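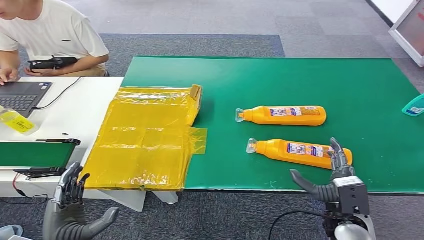 Two orange bottles with clear caps on a green mat.

Catriona Buchanan has stopped believing labels. She spent 10 years buying cleaning supplies for a chain of motels, and she now reads the small print for a living at Rastero, a newsletter about household spending.

"Take the word 'concentrated,'" she says. "Compared with what? Last year's bottle? Water?"

I put it to her that Jaleck, which sells its floor cleaner in a smaller bottle at the old price, says each one lasts as long as before. She isn't having it. "Then show me the dose. They changed the cap and the directions in the same month. I asked for the test in June and got a coupon."

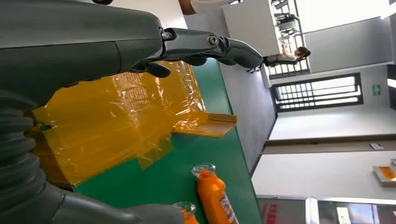
Page last changed: 2026-05-11

Her former colleague Lụa Lã is easier on the makers. "People pour too much," she told me. "A small bottle might cure that."

Buchanan has heard this before – mostly, she says, from people selling small bottles. Of eight refill plans she tried, six cost more per wash than the plain jug.

Would she buy any of them again? "Greco, maybe. If it's on sale."

And the green leaf on the front?

"A leaf is a drawing," she says.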